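Trokance tracker
Ticket: Glossy box episodes, learned policy closes too early on the grasp
Component: handheld demos / width labels
Status: Resolved, follow-up open
Affects: bin packing task, Lonholm bench

Summary

The policy trained on our handheld demonstrations starts closing the fingers before they are on either side of the box. It does this with the glossy green boxes and almost never with the matte ones. Wrist pose looks fine in replay. The problem is in the gripper width channel, so I am filing it here and not under tracking.

Background for anyone outside Lonholm: the demos come from a person working with a handheld gripper in each hand. Each gripper has its own camera, and there is a head view as well. We get finger width from the wrist video by fitting the inner edges of the two fingers. There is no encoder on this version.

Steps to reproduce

1. Check out the Raver training branch and load the November packing set.
2. Run the width extraction with default settings.
3. Plot width against time for any glossy box episode.
4. Look at the approach, before the fingers reach the box.

Expected: width stays flat at the open value until the demonstrator starts to squeeze.
Seen: width drops by 17 mm partway through the approach, comes back up, then drops again at the real grasp.

First check, open fingers

I started with the fingers wide open over bare table, since the fit should be easy there. The extracted width was stable to within a millimeter over 100 frames.

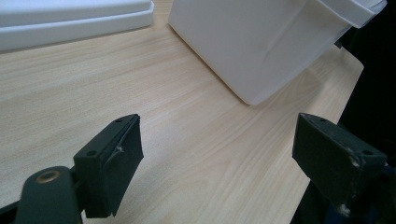 So the open calibration is good and I ruled out a bad scale factor. I also ruled out wear on the pads. Swapping in new pads moved the reading slightly but did not remove the false drop. Going back over the older logs, the same dip is there in the first week of recording. It was small enough that the smoothing filter hid it.

Second check, timing between streams

Next guess was that the wrist video and the pose stream were out of step, so that a true squeeze was being written against an earlier pose. I lined them up by hand using the head view. It gives a clear look at when the gripper is on the box at the bin, and that moment can be matched in the wrist video.

Offset came out at 3 frames. That is worth fixing and I have fixed it, but it is far too small to explain the dip. Retrained anyway with the corrected offset. The early closing was still there.

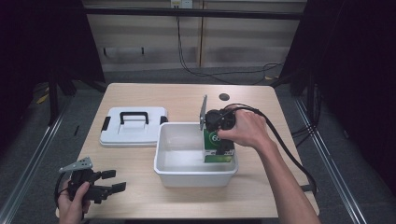
Third check, the edge fit itself

Dumped the fitted edges on top of the wrist video for every episode with a dip. In 44 of them the fit had left the finger and locked onto a bright vertical streak on the box. The streak is reflected light. It is straight and has high contrast, which makes it a better edge than the dark finger next to it as far as the fit is concerned. Once the fingers are pressed against the box the fit usually recovers, so the final grasp width is correct and our end-of-episode check never flagged anything.
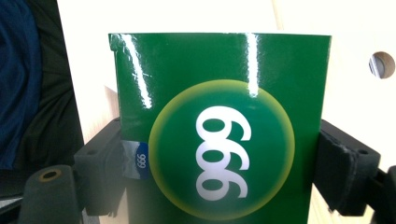
Wrist view, green box held between the fingers. Note the two light streaks on the face.

Cause

The search band for the finger edge was too wide and reached across the object. Any shiny object with a straight highlight can pull the fit inward. The policy then learned the false drop as part of the approach.

Fix

- Narrowed the search band and tied it to the last accepted width.
- Added a limit on how fast width can change between frames. Frames over the limit are filled in from their neighbors.
- Clipped the highlights before edge detection.
- Corrected the stream offset from the second check.

The first two changes remove most of the bad frames. Clipping alone was not enough, and on dark footage it made the fit a little noisier, so it is off by default.

Result

Same network, same seeds, relabeled data. Early closing on glossy boxes went away in the bench runs. Matte boxes showed no change either way. I have not tested clear plastic or foil, and I would not assume the fix holds for them.

Follow-up

Nanayakkara set has to be relabeled, as it used the same search band. Old width files should be kept until that is finished so the two can be compared. A check for width dips during the approach still needs to go into the import script. Leaving this ticket linked until both are merged.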